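## 3. Handling Rules

The Sesitz project group adopted six rules before recording began. Rule 1 requires a soft table covering and open space between grippers before any grasp.
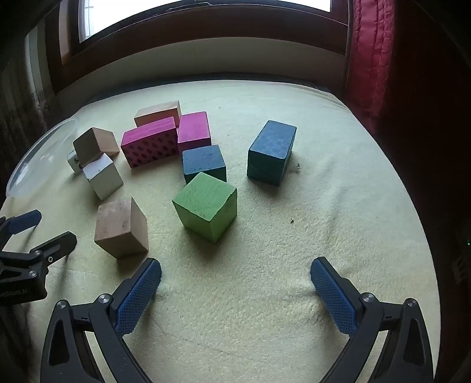
*Figure 2. Wooden blocks on the covered table, fingers open.*

Of 3771 recorded attempts, 3708 met all rules — the remainder were logged and excluded.
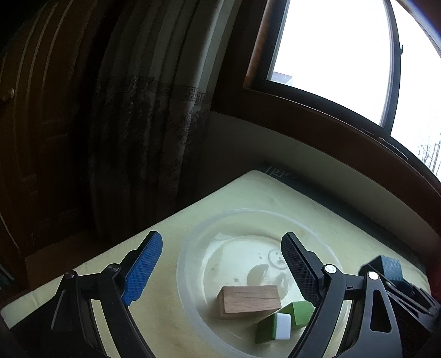
Rule 4 concerns finger pads. Operators inspect both pads after every 1000 attempts and enter the result in the Arberg log.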